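6. Good practice before and during a recording session

6.1 Who this section is for

This section is for operators who already know how to fit the hand-held grippers and start the recorder (sections 3 to 5). It sets out the house rules used at Branero for table-top work. Several of them were inherited from older Trundden paperwork, and we have kept only the ones we could find a use for. Where we doubt a rule, we say so. You are still expected to follow it until the next revision.

A word on standards. People often ask which standard covers hand-held grippers with a person on the end of them. Much of what gets quoted in meetings was written with powered arms behind a fence in mind, and quoting it at a person with two grippers and a notebook does not make the work safer. Do not write "compliant" on a session sheet unless you can name the document and the clause. "Followed section 6" is enough, and it has the merit that someone can check it.

6.2 Setting up the table

1. Clear the table of everything that is not on the task card. Cups, phones and pens go on a shelf or in a bag.

2. Put the task objects down flat, well inside the edge of the table. The older rule asked for 20 centimetres from every edge. Adwoa Aidoo tried this on the smaller tables and found there was hardly anywhere left to put anything. Use the distance where the table allows it. Where it does not, keep objects within easy reach of both grippers and write down what you did.

3. Do not line objects up neatly with the table or with each other. Set them at a slight angle, as a person would leave them. Operators who tidy by instinct (most of us) should have somebody else lay the table.

4. Check the marker card on each gripper. It must be clean, flat and the right way round, and the left and right cards must not be swapped. The recorder will not warn you about swapped cards. The Plando software notes say that it will. We have not seen it happen.

Caution: Do not tape over a marker card, even with clear tape. Glare from the tape can spoil the tracking, and you may not find out until the session is over.

5. Follow every cable with your eyes from one end to the other before you pick up the grippers. Note where each one crosses the table and where each one crosses the floor.

6. Stand or sit so that both grippers can rest above the near edge of the table without your elbows pressing on it. This is the start position.

7. Hold the start position, fingers pointing forward, until the recorder shows that both cards have been found. Then begin.
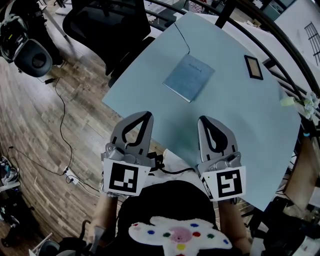
Figure 6-1. Both grippers at the near edge of the table. Task objects: notebook and small picture frame.

Figure 6-1 shows the start position for the notebook and frame task. Note the cable across the far part of the table as well as the one between the grippers. A cable on the table counts as an object for the purposes of step 5, and if it is not on the task card it should be moved or the card should be changed. Either will do. What we will not accept is a card that lists two objects and a recording that has two objects and a cable.

6.3 Cables and the floor

1. Route floor cables away from the operator's feet. If a power strip has to be on the floor, place it where nobody will step back onto it.

2. Keep bags away from cables. A strap and a power lead will find each other sooner or later.

3. Leave slack between the grippers. Open your arms as wide as the task needs, and check that nothing pulls.

4. Never free a snagged cable with a gripper. Stop, put both grippers down and use your hand.

Note: The Agyeman checklist asks for all cables to be covered "at all times". Obed Tsikata pointed out that a cable joined to a moving gripper cannot be covered at any time, and we have dropped the line from our copy. Floor cables in a walkway still need a cover.

6.4 While recording

1. Work at an ordinary pace. There is a belief, which we cannot trace to any test, that slow movement gives better data. It certainly gives slow data. If the task card does not ask for slow movement, do not add it.

2. Keep both cards in view as far as the task allows. Some tasks will hide one for a moment. Carry on, and do not twist your wrist to show the card to the camera.

3. If an object falls, let it fall. Stop the recording, mark it as a drop and start again from 6.2, step 2.

4. Do not delete failed attempts. Mark them. A folder with no failures in it will be sent back with questions.

5. Take a break when your forearms are tired. The sheet has a box for this and ticking it has never cost anyone a shift.

Caution: The gripper fingers can pinch. Keep your free fingers, sleeves and cords clear of them, and do not hand a gripper to another person with the fingers closing.

6.5 Keeping the record

Fill in the session sheet before you leave the table. It asks for the task card number, the objects used, anything you changed and the number of attempts, good and bad. Do not round. Kekeli Tsikata went through 168 sheets in July and was struck by how many reported exactly 100 attempts. We do not believe those sheets, and the sessions behind them have been set aside.

Signing the sheet means that you did the checks in 6.2 and 6.3 yourself. If someone else laid the table, both names go on it. A ticked box is weak evidence at the best of times, and it is weaker still when all the boxes have been ticked in one long stroke of the pen.

6.6 Changes to these rules

Send proposed changes to Etornam Bawa or Ezequiel Cuautle. Say which step you mean, what went wrong and how often. "Industry best practice" will not be accepted as a reason by itself. Rules that have been in this section for two revisions without anyone being able to say what they prevent will be taken out.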